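4.2 Surfaces that wait

The second group of observations concerns furniture which is present in the room but has not yet been given a task. In the household interviews we called these "waiting surfaces", a term that one of our participants used first and that the others accepted without difficulty. A waiting surface may be a shelf, a desk top, the lid of a box or the floor beside a cupboard. It is available, and everybody in the household knows that it is available, but there is no agreement about what belongs on it.

Our material comes from 44 rooms in which a person had moved in or had changed the use of the room during the previous year. For each room we made a floor sketch and held one conversation with the person who used it most. A second conversation followed in November, when this was possible. In the present section we discuss only the work rooms, that is, rooms with a desk and at least one piece of open storage.

Two habits of filling could be separated. In the first, which we name filling from the desk, the person begins with the things needed during work and moves them upward to the shelves when the desk becomes too full. The lower compartments are then used early and the upper ones stay free for months. In the second, filling from the box, the person opens a packed box and puts the contents on whichever shelf is nearest to it. The result is often a mixed shelf, where papers stand together with cables, cups and small tools. Participants who filled from the box told us more often that they planned to "do it properly" later. Of the 5 such participants in the Harahap building, only two had done so by the second conversation.

Open shelves above a desk are a special case. They are within reach of a seated person only in their lowest row, and the rows above it ask the person to stand up. Fikri Wijaya, who kept the sketches for the Trundier rooms, noted that standing up is a small cost but that it is paid many times in one day. In his sketches the highest row held mainly objects that were kept for looking at, or it held nothing.

The form of the shelf also has an influence, although our material is too small for a firm statement. Straight compartments of equal size invite folders and books. Compartments with curved boards are harder to fill with such things, and some owners of curved units said that they felt the shelf was "already finished" before anything was put on it. Drawers under the same desk were treated quite differently. They were filled within the first days, without plan, and they were seldom mentioned until we asked.

Figure 4 shows a work room with both kinds of storage, a white desk with drawers and a curved white shelving unit rising above and behind it. Most of the shelf compartments are empty. A long cardboard box stands on the floor next to the desk, and a torn piece of white paper lies on it, so that the box is also a surface.

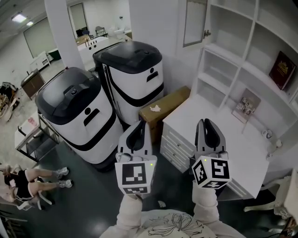

Figure 4. Work room with desk, drawers and curved open shelving.

Judit Szalai objected, when she read an earlier version of this section, that an empty shelf should not be described as a problem to be solved. Many people, in her view, buy more storage than they need because they like to see free space around them, and to fill it would spoil the purpose of the purchase. We find this objection fair. Our questions were written with the expectation that shelves are for holding things, and a participant who was content with an empty one had few chances to tell us so.

We have therefore changed the wording in the Nutatwood interviews. The question "What will you put here?" was replaced by "Is there something you would like to change here?" – a small difference, but the first answers are longer and less apologetic. They are reported in Section 5 together with the answers about boxes that stay on the floor.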